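Ticket 2971: Kitting bench, parts mixed between bins
Status: open
Priority: normal
Opened by: Manuela Piras

Symptom: kits for the Fitzsimmons order reach assembly with a motor missing or with the wrong board. Bench layout is the standard one – yellow trays left and right, steel tray in the middle.

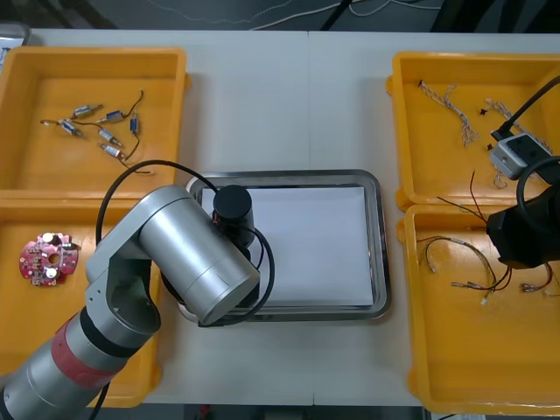 Okus Bench Support, Ovville

08:30 Checked the motor stock. Small cylindrical type, leads attached. The leads curl and catch on each other, so lifting one motor can drag a second. Asked the bench to separate leads before picking.

Steel parts checked next for burrs and bent edges. 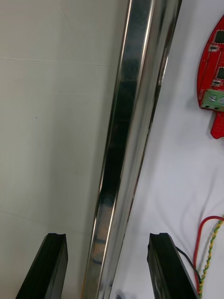
Metal bar, channel profile.

Rim of the steel tray wiped down and a new sheet of paper laid in it. Small screws show up better on white. Picking order unchanged: motor first, then board.
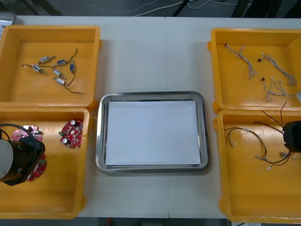
Left bins: motors at the top, red boards below.

Boards overlap when the bin is filled in a hurry. Proposed limit: one layer, no stacking. Brimance delivers boards in bags of 30 – do not empty a full bag into one bin.

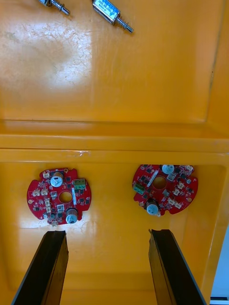 Update by Maëlys Courtois, second shift

Solenoids and round boards go in separate compartments, with the ridge between them. Scuffs on the plastic are cosmetic, no replacement requested. Nearly 90 kits left on this order. Bin labels still to be printed. Ticket stays open until they are on.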